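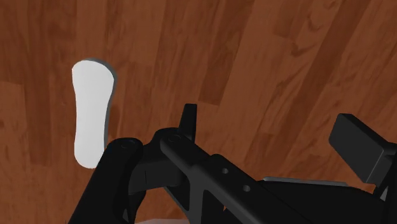 Figure 1. Board surface used as background in the rendered material, seen from above. The tone differs from board to board.

3.2 Choice of boards and measurement of tone

The differences of tone between neighboring boards are a known difficulty in the restoration of old floors. When a board is replaced, the new one is usually chosen by species and width, and its tone is corrected afterwards with stain. In the houses we studied in Grustska and Stevska this correction was often visible after a few years, as the stained board and the old boards did not change at the same speed. Reddish-brown floors such as the surface in Figure 1 have a wide natural range, and for this reason we asked first how much difference a person accepts before the floor is judged "repaired".

The samples were taken from two floors in Grustska and one floor in Stevska. From each floor we kept 20 boards, which were selected by Nadège Bailly from the material already removed by the builders. Boards with deep cracks, paint or traces of glue were left out. We did not sand the surface before the first reading, because the upper layer carries most of the change of color which is of interest to us. The old wax was taken off with a soft cloth and a mild solvent, and the boards then rested in the storage room in Gilbert until August.

Tone was read at 5 points on each board, always along the middle line and never closer than 20 mm to a knot. The mean of the points was taken as the value of the board. We are aware that a mean hides the variation inside one board, and in the Stevska floor this variation was sometimes larger than the difference between two neighbors. The values of the single points are therefore given in the appendix, and the reader can repeat the calculation with another rule.

For the judgment task, 25 persons without training in wood work were invited. They stood at the short side of the test floor and were asked to point to any board which in their opinion did not belong to the original floor. No time limit was set. The order of the boards was changed between sessions, but the direction of the grain was kept, since a turned board reflects the light differently and is found very easily, even when its tone is correct.

The lighting deserves a remark. In the first sessions we used the ceiling lamps of the room, and the answers depended strongly on the place where the person was standing. We then moved to the Bistelel hall, where the windows face north, and repeated all sessions there. Only the answers from the second place are used in Section 4. The first answers are not lost, and they may be useful for a later study on gloss, but they can not be compared with the others in a fair way.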